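Section 4: Putting the plates on the small dumbbell

Read this before you load the bar. The leaflet in the Notberg box covers the same job in four drawings and no words, and I don't think much of it. This version replaces it for everyone using the Pudham set-up guide.

Before you start

You need the threaded bar, the plates, the collars and the nuts. The leaflet says no tools are needed. That may be so if your grip is better than mine. I'd keep a small adjustable spanner nearby.

Work on a table with a tray close by for the nuts. Takagi sells a "parts organizer" for this and I can't see what it does that a plastic tray with a rim doesn't.

4.1 Wipe the bar with a dry cloth. Do not oil the threads, whatever the video tells you.

4.2 Run one nut along each end of the bar by hand, all the way in and all the way out. If it binds, back it off and start again. Forcing a crossed thread will ruin both pieces, and Flusow charges for a new bar.

4.3 Take both nuts off and put them in the tray.

4.4 Slide a collar onto the first end until it stops against the handle.

4.5 Slide on the plate, then the nut. Turn the nut until it touches the plate, and then a quarter turn more with the spanner.

4.6 Repeat for the other end. Use a plate of the same marked weight. Check the marking yourself – I have opened a box where the plates in one bag did not match.

Note: The packaging claims the nuts are "self-locking." I would not rely on it. Misaki Hoshino tightened a set by hand only, as the leaflet tells you to, and logged 222 lifts before one nut had worked itself loose enough to rattle. Check yours each time you pick the thing up.

Caution: Keep your fingers out of the space between the plate and the nut while tightening. Keep your other hand on the handle and off the threads.

4.7 Checking your work

Hold the dumbbell by the handle and shake it gently over the table. You should hear nothing. If a plate clicks, tighten the nut on that side and try again.

Next, look at the ends. Some thread should show past the hardware. The leaflet asks for equal lengths at both ends to the millimetre, and I have yet to see a reason for that. Close to even is fine for a weight this size.
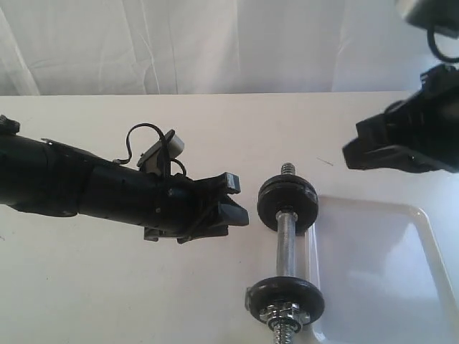 Figure 4. Dumbbell upright beside the tray, with the hexagonal nut against the lower plate.

4.8 Storing it

Lay the dumbbell on its side when you are done. Standing it on end is handy for looking over the nuts, but I wouldn't leave it that way on a shelf, and certainly not above floor height.

Caution: Do not add a third plate to either end. The seller's page says the bar "accepts extra plates." It does not say how much thread is left for the nut.

Questions about this section go to Abhishek Lodhi. Please give the part number, 1,869 for the bar or 63 for the nuts. Revised October 24, 2018.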